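Thu 19 September

The Drawer of Things I Will Mend

There is a drawer in our spare room that holds 14 garments, and every one of them is waiting for me to become a different sort of person. I know the figure because I tipped the lot out on the bed on Sunday, looking for a hot water bottle cover, and then had to sit down.

Mending is fashionable now. I'm told this by the same phone that told me last year to throw out everything that didn't spark something or other. You can buy a darning kit from a firm called Wikström for the price of a decent jumper, and it comes in a tin with a lid that doesn't quite shut. I own this tin. It has been opened twice, once to admire the contents and once to borrow the scissors.

My trouble is that I was brought up to think mending was what you did quietly, on the wrong side of the cloth, so that the neighbours in Rastonden wouldn't find out you had only the one good skirt. My grandmother could put a patch in a sheet that you'd have to find by touch. Now the whole point is that it shows. You're meant to do it in orange. There are people who cut a hole in a perfectly sound pair of jeans to have somewhere to put the embroidery, and I'd like her opinion on that, though I can guess at it.

So in March I signed up for an evening course at the library. Four weeks, bring your own thread, tea provided (it was not provided, it was sold). In the first week we did running stitch, which I can do. In the second we did running stitch in a grid, to make a sort of Japanese-looking reinforcement on the elbow of a shirt, and mine came out like a map of a town where the planners had fallen out. In the third week I had a cold. In the fourth we were supposed to bring in our finished piece and talk about what it meant to us. I brought in a sock. It meant that I had a hole in my sock.

What I did learn is that most of mending is not sewing at all. It's getting the thing flat, finding out where the damage stops, and pulling the seams about until you know which bits still have some strength in them. I had always gone straight in with the needle, the way you might start painting a wall with the pictures still up. Half my old repairs failed because I'd stitched good thread into cloth that was already on its way out, and it simply tore again a finger's width further along.

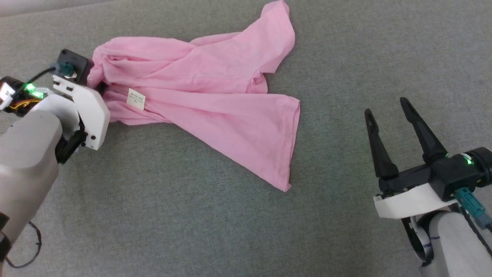 Curum, commenting under my last post on this, reckons I'm making far too much of it: a repair only has to outlast the next washday, and if it goes again you do it again, and the trouble with people who take courses is that they want to be finished. I have read this several times, at first crossly. I do want to be finished. I want to close the drawer and have it be a drawer for pillowcases.

But it's a fair point about the washday. The things I've mended that I still wear are all the ugly ones, done in a hurry with whatever was on the needle. The cardigan with the navy cuff on a brown sleeve has been going for years. The one I did beautifully, unpicking it four times, I'm now too frightened to put on.

There's also the matter of thread. I had believed thread was thread. The haberdasher's counter at Skullano has, I should think, around 1000 reels, and a notice asking you not to rearrange them, which makes you want to. I went in with a scrap of green wool and came out with three greens, none of them a match once I'd got them home and stood by the window. The lady there did tell me to look at it in daylight. She told me while I was paying.

I don't believe the claims about it being restful, either. People write about the calm of the needle and I can only suppose they have better eyesight. I do mine under the big lamp, swearing, with the radio on for a play I then can't follow because I've been counting threads, and by the time somebody's been murdered in the vicarage I've sewn the pocket shut. It's happened with two pairs of trousers. One of them I left as it was. You'd be surprised how seldom you need the left one.

Anyway, the state of the drawer. Four things have come out of it this week. One was a nightdress, now dusters. One was a blouse that had nothing wrong with it, and must have gone in by mistake or out of sympathy. The other two are on the arm of the sofa with pins in, where I've already sat on them, and the rest have gone back under the Wikström tin until the clocks change and there's less to do in the garden.

I never did find the hot water bottle cover. If it turns up it'll want a button.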